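Sternix adds quilted table mat to the Pomare range

March 19, 2020. Sternix has added a quilted table mat to its Pomare range of tableware and table linen. The mat is supplied in one colour, a blue-grey, and is intended for preparation and serving on hard, light-coloured tabletops. It carries the order code 646.

The surface is quilted in a fine diamond pattern and the corners are slightly rounded. The mat is sized to cover the central area of a small rectangular table and leave a clear margin on either side. 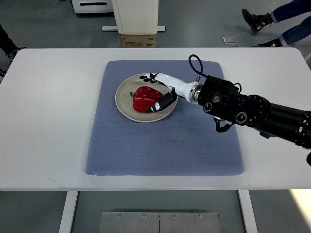
Pomare mat in blue-grey on a white table, with beige plate and red pepper.

The outer cover is woven cotton over 2 layers of wadding. Stitching passes through all layers, so the filling does not shift in the wash. Surface weight is 105 grams above that of the flat-woven mat it replaces, which will remain on sale until August while stocks last.

The mat is designed to be used with the round Pollen plate, which has a raised rim and a pale cream finish. The plate can be set to one side of the mat, leaving room beside it for food that has yet to be cut or served. 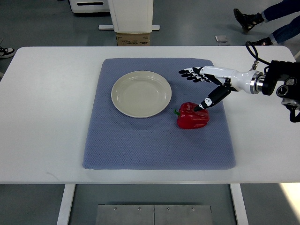
Larger vegetables such as peppers can be placed directly on the quilting before preparation. Cutting should be done on a board. The mat is not suitable as a trivet and should be kept away from pans taken straight from the hob or oven.

"The flat mat slid on smooth tables and retailers told us so," said Reinaldo Batista, product manager at Sternix. "We changed the backing first and the quilting followed from that."

Care: machine wash at low temperature with similar colours. Do not bleach. Dry flat. Light pressing on the reverse is permitted.

Availability: the mat is sold singly and in packs of 4 through Stostance and independent kitchenware shops. Trade customers can request fabric samples and a full specification sheet from the Sternix sales office.

Notes to editors: Pomare and Pollen are product names of Sternix. Stostance is the distributor for both ranges.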